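求助：次卧的床每天都堆满衣服和被子，怎么收才能维持住

灰格子沙发
楼主
发表于 上午 9:40

房子是 Narcombe 小区的老户型，次卧十来平，床是一米五的。这个房间平时白天没人睡，结果床就成了家里的中转站。阳台收进来的衣服先扔床上，换季的被子先放床上，孩子的玩具也往床上放。到了晚上要睡人了，再整个抱到椅子上，第二天早上又抱回来。

衣柜是两门的，里面挂衣区占了一大半，叠放的只有两层。牛仔裤最头疼，又厚又硬，叠了占地方，挂了又嫌沉。毯子和薄被没有固定的地方，用完就摊着。

不想换衣柜，预算控制在453块以内（购物卡里就剩这么多）。想问问大家：
一是牛仔裤到底怎么放；
二是薄被、毯子这种隔三差五要用的，放哪里；
三是怎么让它别两天就打回原形。

晚点补一张床上的照片。

半勺盐
2楼

先看图再说。不过光听描述，你这个问题主要在量上。两门柜叠放两层，放一个人的衣服都紧张，何况还要放被子。先清一遍，不穿的裤子处理掉，再谈怎么放。

河对岸的猫
3楼

牛仔裤我是卷的。先对折，裤裆那个尖角往里折平，从裤腰往裤脚卷，竖着插进抽屉或者收纳盒。一眼能看见每条是什么颜色，抽一条出来旁边的也不会倒。盒子高度和卷起来的裤子差不多就行，太高了浪费。

老槐树下
4楼

不同意卷。厚牛仔卷起来是个大筒，中间空的地方全浪费了。我家试过，同一个抽屉，叠平了竖放比卷的能多放两条。卷适合T恤和薄裤子。

河对岸的猫
5楼

回4楼：那是没卷紧。而且楼主没说有抽屉，盒子里竖着放叠好的牛仔裤，抽走一条剩下的就往下塌。

老槐树下
6楼

塌是因为盒子太宽。买窄的，或者中间加个隔板。我用的是 Fotelent 的布面盒子，带一块活动隔板，放了两年没塌过。

灰格子沙发
楼主
7楼

图来了，下午的床。花被子、毯子、牛仔裤全在上面。

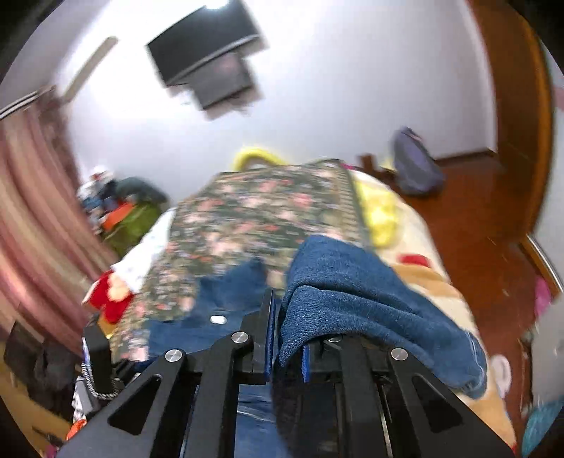

次卧的床，牛仔裤和花被子都摊着

墨绿底小花的那床薄被是盖腿用的，基本天天要用。米色底印花的毯子是客厅和次卧两边跑，谁冷谁拿。牛仔裤那块本来准备叠，还没决定叠成什么样。红色的毛绒玩具是孩子的，每天都会回到床上，收走也没用。

半勺盐
8楼

看了图，比我想的好办。东西种类不多，就是混在一起了。按使用频率分：
天天用的：花被子。叠成长条放床尾，不用进柜子。
隔几天用的：毯子。单独给个筐，放床边或者客厅，二选一，别两边跑。
穿过一次还要再穿的：牛仔裤如果属于这种，也不该进柜子，门后装个挂钩。
洗干净的：直接进柜，不经过床。
最后这条最难。

晾衣绳
9楼

牛仔裤要先分干净的和穿过的，这个楼上说得对。很多人床上堆的裤子都是“再穿一次就洗”的状态，放回柜子觉得脏，扔洗衣机又觉得浪费。没有地方放，就只能放床上。

我家门后钉了一排钩子，每人限2个，满了就必须洗。执行到现在还可以。

老槐树下
10楼

挂钩我持保留意见。门后挂满牛仔裤，门都开不到底，看着也乱。房间只有十来平，视觉上会更挤。不如在衣柜最下面那层腾一格，专门放穿过的，底下垫一块布。

晾衣绳
11楼

放柜子里会串味，尤其夏天。我试过，旁边的毛衣都有味道。

老槐树下
12楼

那是柜子不透气。我家留条缝，没这个问题。各家情况不同吧。

小满的砂锅
13楼

说一下被子。图里这种花被子和毯子，我的做法是叠完不要压，直接放。叠法是长边对折再对折，成一长条，然后两头往中间折，最后合上，开口朝里，外面看就是一个整齐的方块。毯子用同样的叠法，大小差不多，两个可以摞在一起。

真空袋不推荐。天天用的东西抽真空，抽两次你就不想抽了。真空袋留给冬天的厚被子，一年动两次。

床底能不能用？没看到床底什么样。如果有空，带轮子的扁箱可以放牛仔裤，比塞柜子里好拿。

灰格子沙发
楼主
14楼

床底是有空的，量了一下净高够放扁箱，之前一直塞着一台旧电扇和一袋鞋盒，今晚清出来。

Grimcombe 路那家杂货店有卖带轮扁箱的，上次路过没仔细看价格。有人买过吗？

河对岸的猫
15楼

那家的我买过，盖子是两边翻的，不用整个拉出来，拉一半就能拿东西，放床底正合适。轮子一般，地上有地毯就推不动。买之前看看轮子装得牢不牢，我那个掉过一只，拿胶粘上了。

半勺盐
16楼

提醒一句，箱子买回来之前先把裤子数清楚。很多人先买收纳再整理，最后多出来一堆空盒子，盒子又变成要收纳的东西。我前年在收纳上花了3000多，现在还在用的就一小半。

小满的砂锅
17楼

同意楼上。先清，再量，最后买。顺序反了就白花钱。

还有那个“打回原形”，我的办法是每天睡前收10分钟，手机定闹钟，响了就收，再响就停，收不完也停。一开始收不完，过一阵就剩得不多了。

不吃香菜
18楼

我泼点冷水。我家也是空置的次卧，前后折腾过好几轮，钩子、筐、扁箱都买过，床上照样堆。后来干脆承认这张床白天就是台面，铺了一条旧床单，东西随便放，晚上连床单一起兜起来放到椅子上。省事得多。

要求别定那么高，能睡就行。

晾衣绳
19楼

旧床单这个办法治标，兜起来的衣服全皱了，第二天还得熨。

不吃香菜
20楼

我不熨衣服。

半勺盐
21楼

哈哈那确实没问题。

灰格子沙发
楼主
22楼

昨晚弄完了，汇报一下。

床底清出来了，电扇放到储物间，鞋盒扔了一多半。牛仔裤全部过了一遍，膝盖磨薄的和腰紧了的挑出来，准备剪了当抹布或者给孩子做手工。剩下的两种都试了，最后选了4楼的叠平竖放。我的裤子偏厚，卷起来确实鼓。薄的那几条还是卷的，两边都别吵了。

花被子按13楼的叠法放床尾，毯子归客厅，放沙发边上的筐里。筐是家里现成的，以前装报纸，上面还有 Takács 的标签，不知道哪年买什么东西送的。

门后暂时没打孔，先用一个挂在门上沿的钩子试试，门能开到底。穿过的裤子挂那里。

玩具没动。

扁箱还没买，准备周末去看看轮子。钱目前一分没花。

河对岸的猫
23楼

薄的卷、厚的叠，这个结论可以接受。

老槐树下
24楼

可以。门上沿那种钩子注意一下，门框缝小的话会磨掉漆，里面贴一小条毛毡。

小满的砂锅
25楼

过一个月再来更新吧，刚收完的时候都好看。尤其换季，三月份厚被子要收、薄的要拿出来，那几天最容易乱。

灰格子沙发
楼主
26楼

好，到时候再拍一张。毛毡家里有，明早贴上。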